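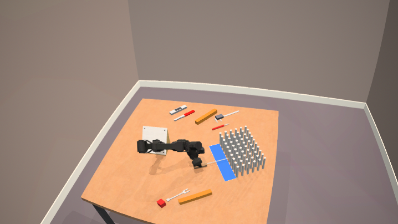
How to Refinish a Wooden Tabletop with Oil

Oil is the easiest finish to put on at home and the easiest to repair later. Plan on a weekend, most of it waiting.

What you need
Sandpaper in 120, 180 and 220 grit
A sanding block
Clean cotton rags
Hardwax or Danish oil
Rubber gloves

Step 1: Clean the top
Wash it with warm water and a drop of dish soap. Wipe it down and let it dry overnight. Old furniture polish will clog your sandpaper, so wash twice if the rag comes up gray.

Step 2: Sand
Start with 120 and work along the grain. Go up to 180, then 220. Vacuum between grits. Check for scratches with a lamp held low to the side. Go easy on veneer, or start at 180.

Step 3: First coat
Pour a small pool in the middle and spread it with a rag. Wait as long as the can says, then wipe off everything that hasn't soaked in. Oil left on the surface turns sticky.

Step 4: Second coat
Leave it overnight, rub lightly with used 220, and repeat. Most tops need 2 coats. A dry old pine top may take a third.

Step 5: Let it cure
Keep hot cups and wet glasses off it for 9 days.

Oily rags can catch fire by themselves. Lay them flat outdoors to dry before they go in the trash.

For water rings, see our page on spot repairs.

Written by Soledad Paredes, Lornville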